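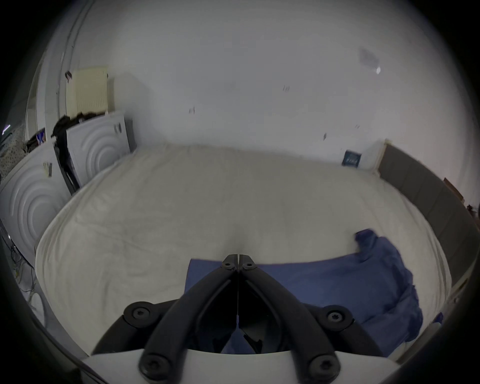

Thursday

Woke before the alarm and lay there listening to the bins being collected. Got up at half six, put the kettle on, opened the bedroom window. It was cold but dry, the first properly dry morning we have had in March, so I decided it would be a washing day and that the Altwood job could wait until the afternoon.

The airer was still full from Tuesday. I took everything off it and carried it through to the bed, which is where all the folding gets done in this flat. The kitchen table is the right height but it always has something on it, and the bed has room to lay a thing out flat and smooth it down before turning the sides in. I do the big pieces first, then tea towels, then socks. Mum did socks first. She said it got the worst over with, but I lose patience if I start on socks.

The cream sheet needs changing. I had meant to strip the bed before I started and forgot, so everything was folded on top of a sheet that was going in the machine anyway, and then I had to move all the piles to the chair to get the sheet off. Next week, strip first. I have written that in here before, I think in the autumn.

The blue things have lost some colour since the winter. I have been washing them with the towels at sixty, which the label says not to do. From now on they go in at thirty with the dark load. The new powder from the shop on the corner is all right but it leaves a smell I don't much like, a bit like a swimming pool changing room. I will use up the box and go back to the old one.

While the sheet was off I went round the grey padded part of the bed with the small brush on the hoover. Dust gets into the joins between the panels and you don't notice until the sun comes in low. I found a hair grip, a pen lid and 2 kroner down the side, which must have been there since the Copenhagen trip. The coin is in the dish by the door. When I bought that bed I was told the fabric would wipe clean, and it does, more or less, if you get to the mark the same day. If you leave it until the weekend it is there for good.

Sheet and pillowcases went in at eight. Made porridge, ate it standing up, rang the electricity people about the bill. They have charged me 325 for the quarter when the meter reading I sent says otherwise. I was on hold for most of the spin cycle. The man was polite and said he would put a note on the account — I asked what the note would say and he read it out to me, and he had the reading wrong, so it was as well I asked.

Brynhildur Hauksdóttir rang at eleven about the Altwood pages. The translation is now 2,000 words over what they agreed to pay for, mostly because they keep sending new paragraphs. She thinks we should bill for the lot. I think we should ask first and then bill for the lot. We left it that she would write to them and copy me in. She also wanted to know if I had kept the pattern for the cardigan with the leaf yoke. I have, it is in the box on top of the wardrobe, but I didn't get the steps out today.

Lunch was the end of the soup. Hung the sheet on the line in the yard, with the pillowcases next to it, and used all the pegs because of the wind. Worked from one until nearly four and got to the end of the third section, which was the dull one about storage and delivery.

The sheet was dry by four. Brought it in and tried again to fold the fitted corners the way the woman at Rastis showed me, one corner tucked inside the other and then the whole lot laid down flat. It came out better than last time but still with a lump in the middle. Put it in the cupboard lump downwards. The spare one, the white, is on the bed now. It is a little short at the foot end and will be up round my knees by Sunday.

Two shirts need buttons. I put them on the arm of the sofa so that I would see them, and I have now seen them all evening. Potatoes and fish for supper, radio on, a programme about lighthouses that I half listened to.

Must buy: pegs, white thread, milk, something for the drain. Ring the dentist before ten.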